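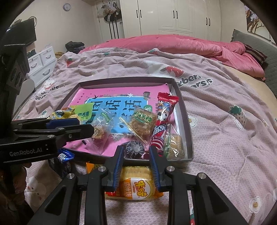
Individually wrapped snacks in and beside an open gray tray, with a packet of rice crackers marked 米多奇 香米饼 in front

An individually wrapped snack is a small portion of food, often one or two pieces, sealed in its own packet. Biscuits, rice crackers, small cakes, pastries and candy are all sold this way. The packets may be bought loose by weight, in a large bag of one kind, or in a mixed box.

Packaging

Most wrappers are made of thin plastic film. Clear film lets the buyer see the food, while printed film carries the name and the maker's mark. Candy is often wrapped in foil or in film with a metallic layer, either twisted at the ends or sealed flat. Crisp foods such as rice crackers soften quickly in damp air, and a sealed pouch keeps the rest of a batch fresh after one portion is eaten.

Rice crackers

The Chinese term 香米饼 means "fragrant rice cracker". Crackers of this type are made from rice that is ground or steamed, shaped, dried and then baked or puffed. They are pale and light, and may be plain, sweet or salted. Two crackers to a pouch is a common size – large bags may hold 20 pouches or more.

Storage and serving

At home, mixed snacks are usually kept in a tin, a drawer or a shallow tray. An open tray makes it easy to pick out a packet, though soft cakes can be crushed if heavier items are put on top. Cakes and filled pastries generally have a shorter shelf life than dry biscuits and are best eaten first. When the outer bag is thrown away, the date on each packet should be checked, as different kinds seldom expire together.

Waste

Single wrapping uses more material for the same weight of food than a shared bag does. Film made of several bonded layers is hard to recycle, and many local programs do not accept it. In her short guide to pantry storage, Parveen Navaratnam suggests buying larger packs of dry biscuits and moving them to a jar with a tight lid.

See also
Biscuit
Candy wrapper
Food packaging
Rice cracker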